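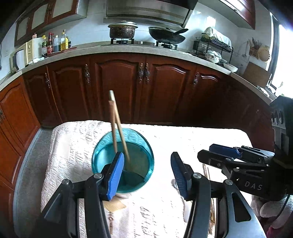
Hand-held grippers at the kitchen table, with long sticks standing in the teal container.

Kitchen sessions, June

Lirkusano is a set of household tasks shown by hand. A person holds the grippers, does the job at normal speed, and the recordings go to Neletgate for training. Signe Boström planned the tasks and Njål Sæther kept the log. This page covers the table work.

The task card for this one reads "sticks and container." The person closes the jaws on one stick at a time and keeps the other gripper clear until it is needed. A take that ends with a stick on the floor is kept and marked as a miss.

We recorded 53 takes at this table. The cloth stayed on for all of them. Jonatan Hägglund wanted a patterned surface in the set, as the earlier takes were nearly all on bare tabletops.

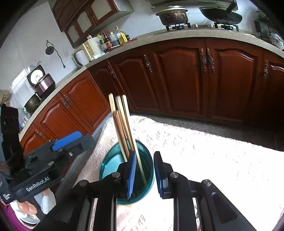 Coming down over the rim is the slow part. With the jaws too wide they touch the container, and with the jaws too narrow they push the sticks apart. Most people open them halfway, stop just above the rim, and then go in.

Abdelghani Berrada checked the takes in the evening and sent back 2 with gaps in the recording. Those were done again the next morning.

The full kitchen set will have 2000 takes when it is finished. Drawer and sink tasks are on the next page. Questions about the task cards go to Valter Westerberg.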